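Werkstattbuch Handgreifer, Paar Ninow
5. April 2021

Stand: linker und rechter Greifer wieder zusammengebaut, Backen neu ausgerichtet. Datei mit den Messwerten liegt im Ordner Rastemis, Unterordner Greifer.

Anlass war das Spiel im rechten Greifer. Beim Schließen kam ein Finger früher an als der andere, und die Spitzen haben sich nicht mehr auf gleicher Höhe getroffen. Bei einer Dose oder einer Schachtel merkt man das kaum. Bei einer dünnen Schnur merkt man es sofort, sie rutscht zwischen den Spitzen nach unten weg, obwohl der Griff sich in der Hand geschlossen anfühlt.

Gemacht am rechten Greifer:
Kappen von den Gelenkbolzen abgenommen, Bolzen herausgedrückt, alles mit fusselfreiem Tuch gereinigt. In der unteren Bohrung war schwarzer Abrieb. Bohrung nicht nachgerieben, nur gereinigt. Zwei Bolzen gegen neue aus der Lieferung Sitompul getauscht, die anderen sind noch gut und bleiben drin. Kein Fett, nur ein Tropfen dünnes Öl pro Gelenk — mit Fett ist im Juli der Staub hineingeklebt und ich habe einen halben Tag geputzt.

Blaue Beläge: an der Spitze waren die Rillen glatt geworden. Ich habe sie zuerst mit Papier Körnung 600 quer abgezogen, nur leicht. Der linke Belag am rechten Greifer hatte einen Riss an der Kante und ist ersetzt. Beim Einkleben darauf achten, dass die Spitze bündig mit dem Träger steht und kein Kleber in die Rillen läuft.

Öffnung eingestellt auf 28 mm zwischen den Spitzen, gemessen mit dem Messschieber bei entlastetem Griff. Beide Greifer gleich. Vorher war rechts der Anschlag verstellt, ich weiß nicht seit wann.

Danach Probe mit Schmuck, nach der Liste Drernidley: Armbänder und Perlenschnüre vom Haufen einzeln aufnehmen, in die Metalldose legen. 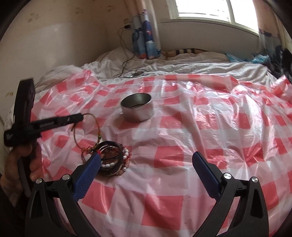
Für die Bewertung nehme ich nur drei Dinge auf: ob die Spitzen zusammen ankommen, ob die Schnur beim Heben im Griff nach unten wandert und ob der Griff am Ende sauber wieder aufgeht. Geflochtene und dünne Bänder sind der strengere Versuch, weil sie fast keine Dicke haben. Glatte runde Perlen sind wieder anders, die drehen sich aus dem Belag heraus, wenn man zu nah an der Spitze fasst. Man muss etwas tiefer greifen, so dass die Perle an den Rillen anliegt.

Auf der glatten karierten Decke schiebt sich das Material leicht mit. Wenn man flach anfährt, hebt der untere Finger eine Falte mit hoch und der Griff fühlt sich voll an. Deshalb steiler ansetzen und den Finger erst am Tuch entlang bewegen, wenn er schon unter der Schnur ist. Das steht noch nicht in der Anleitung, ich trage es nach.

Offen ist die Frage, ob wir die Beläge vorne schmaler schneiden. Mit schmaler Spitze kommt man besser in eine Schlaufe hinein, aber die Fläche hinten fehlt dann für schwere Teile.

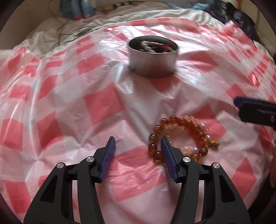
Aus der Spätschicht kam der Einwand, man solle die Beläge auf keinen Fall schneiden, solange nicht beide Greifer den gleichen Verschleiß haben; sonst vergleiche man am Ende alte gegen neue Spitzen und nicht breite gegen schmale. Auch solle ich den Anschlag nach 8 Betriebsstunden noch einmal messen, er habe sich nach dem letzten Umbau auch gesetzt.

Das ist richtig und ich mache es so. Beläge bleiben, wie sie sind. Den linken Greifer baue ich als Nächstes auseinander und setze dort ebenfalls neue Bolzen und neue Beläge ein, damit das Paar gleich ist.

Noch bestellen: Bolzen, Belag blau gerillt, Kleber (die Tube ist fast leer). Messschieber liegt wieder in der oberen Schublade, bitte dort lassen.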